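# Notes from a pageant's back table

I have been home from Brakia long enough to unpack, so I can write up my second year of scoring the regional pageant. 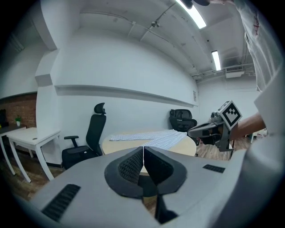 Teresa Pawłowska wrote to me after last year's post that I had spent too long on the gowns and hardly a line on the interviews, and that the interviews were where her niece lost her place. She's right. I'll start there this time.

The private interviews began at eight in the morning in a meeting room on the second floor of the hotel. Each contestant got four minutes with the panel. There were five judges at one long table and I sat at a smaller one behind them, adding up the sheets. I don't judge. I take the paper, check that every box has a number in it, enter the numbers, and hand the sheet to a second person who enters them again. If our totals don't match we go back to the paper.

Four minutes is short. A contestant who gives a two-minute answer to the first question will get one more question, maybe two. The ones who scored well this year kept their answers to about half a minute and then stopped talking. That sounds easy and it isn't. Most people who are nervous keep going after they've made their point, and the judges start looking at the clock.

The question that caused the most trouble was a plain one: what did you change your mind about this year? Several contestants had clearly prepared for questions on social media, on schools and on their charity work. They tried to turn this one into one of those. Fouzia Chaudhry took a few seconds and then said she used to think her father should sell the family shop, and after working in it from January to April she thought he should keep it. She gave two reasons and stopped. Her interview sheets were the highest of the morning.

She did not win, and I'll get to that.

## How the points worked

Interview counted for 400 points this year. Evening wear and stage presence were scored together, and the onstage question was separate. In the past the onstage question could swing the whole result, because the gaps in the other rounds were small. The organizers cut its weight after complaints and put the difference into the interview.

I think that was a good change. The onstage question rewards people who are comfortable with a microphone and a loud room. That's part of the job of a titleholder, so it should count for something, but it shouldn't wipe out a whole morning of work.

The downside is that the audience doesn't see the interviews. By the time the show starts, a large part of the score is already settled, and people in the seats are cheering for someone who may be well behind. I heard plenty of grumbling in the lobby afterward. One man told me the result was fixed. I told him what I could about the scoring and he said that was what he meant.

Zarmeena Mughal, who was on the panel both years, would like the host to tell the audience at the start how the points are split. I agree with her. It would take one sentence.

## The show

The show ran long. It was supposed to be two hours and it went closer to three. The sponsor segment for Civement was part of the reason, and the other part was the music. The backing track for the opening number started in the wrong place, so the contestants walked back off and began again. They handled it well. The host, Babar Orakzai, filled the gap by asking people in the front rows where they had driven in from, and he got further along the row than he probably wanted to.

Evening wear was strong. I said I wouldn't spend too long on gowns, so just two remarks. First, the hems were better this year. Last year three people stepped on theirs. Second, the stage at the Yousafzai hall has a seam down the middle where the two halves meet, and anyone in a narrow heel should find it at rehearsal. A couple of contestants slowed down every time they crossed it, and judges notice a change of pace even when they don't know the cause.

The final margin was small. The winner finished with 74 more points than the first runner-up, who was Fouzia. Fouzia led after the interview, stayed close in evening wear, and then had a poor onstage question. She couldn't hear it the first time, asked for it again, and answered something slightly different from what was asked. I checked those sheets twice, and so did my second. The total for the winner was 3,146.

I felt bad for her, but the numbers were the numbers. She congratulated the winner before the crown was even pinned on, and she stayed for the photos.

## If you're thinking of entering

I get a few emails about this each year, so here is what I tell people.

Entry for the region was 70 dollars, and that doesn't cover the hotel, the clothes or the travel. Ask for the full list of costs before you sign. Ask also what the winner is expected to do during her year, and who pays for it.

Practice interviews with someone who doesn't know you well. Family will nod along to anything. Lambros Manolakis runs a free practice evening at the Nustotum center in the spring, and you don't have to be in a pageant to go. Two of this year's top five had been to it.

Read your own paperwork the night before. Judges have your form in front of them and will ask about a line you wrote months ago and forgot. One contestant listed pottery as a hobby and couldn't say when she had last done any.

Bring flat shoes for the breaks, and food. Lunch at this one was a tray of sandwiches that came at two and was gone by ten past.

I've said yes to scoring again next year. I've asked for a bigger table and a lamp.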